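Home | Projects | News | Reports | Contact

We use cookies to keep this site working. Accept | Manage settings

Fanlow Room - progress report to the Poltmont Fund
22/12/2023

Dear Reginald,

You asked for something short before the break so I'll try, though you know what I'm like! The big news is that the Hemthorpe room is properly in use. When I last wrote, in October, we had bare walls and a lot of opinions about furniture. We went with the light grey tables in the end, the ones that can be pushed end to end in a row, and I'm very glad we did (the big oval one Ignacio Quintanilla had his heart set on would never have gone through the door).
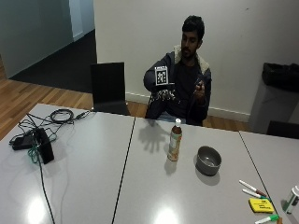 The money side is simple enough. The tables came to £1,669 with delivery, and another £222 went on small things - whiteboard markers, bowls, a couple of extension leads, that kind of stuff. We had allowed £1,901 for the lot, so there's a tenner left over, which I'd like to put towards more markers if you don't mind. They do wander off.

What still needs doing: the storage. Things that ought to live in a cupboard get left out on the tables, drinks and pens especially, and whoever comes in next has to shift them before they can start. Tomaszewski have quoted for 2 tall cupboards and I'll send that over separately once they've confirmed the depth. The heating is also a bit feeble, so bring a coat when you visit. I've asked the landlord about it and had a very polite reply with no date in it.

Ignacio is drawing up the bookings sheet for the new year and wants to know if your lot would like a regular slot. Mornings are filling up quickest - let him know soon!

All the best to everyone at Poltmont, and have a lovely break.

Sign up to the Fanlow newsletter | Enter your email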